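Toy storage in a small room, what do you all use?

Waltlow
Posted 2020-07-01
Our little one's toys have taken over. The room has a bench under the window and a mattress on the floor, and between the two there's a drift of soft toys and squeaky things that never ends up anywhere sensible. I've got two clear plastic bins, one big and one small, and the big one is already full. What I want is something for the odds and ends so I can tidy up in the evening without digging (I'm lazy, I admit it).

I've started using an old shoe box for the bits that get played with every day. It stands open on a little round mat so it's easy to chuck things in, and the knitted rabbit and the green fella with the stubby arms are meant to live in it.

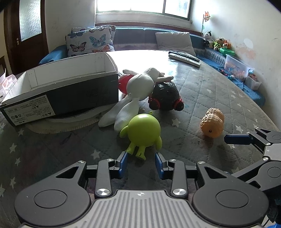

My other half reckons a shoe box is daft and we should just buy a proper toy chest from Kikent. They're 53 quid! Has anyone got one, and is it any good?

Luvalum
Keep the shoe box. We had a chest and everything small sank to the bottom, so every morning the whole lot got tipped out on the floor. Sold it in October.

Gunnlaugsson
Disagree, sorry. Cardboard lasts a fortnight in our house before somebody sits in it. I'd get a second big clear bin and stack them. At least you can see what's inside.

Luvalum
Stacking is fine until they want something out of the bottom one, and they always do.

Đạt Hầu
Do you need the cuddly toys in a box at all? Ours sit in a row along the back and look quite nice there. I see you've got the cow and friends lined up in the corner of the bench already, so I'd send the rabbit to join them and save the box for the hard toys.

Waltlow
Ooh, I might try that with the rabbit. She'll only drag it back down to the mattress, mind. Does anyone put the telly remotes away too? Ours are forever in with the toys.

Gunnlaugsson
High shelf. And still get the bin.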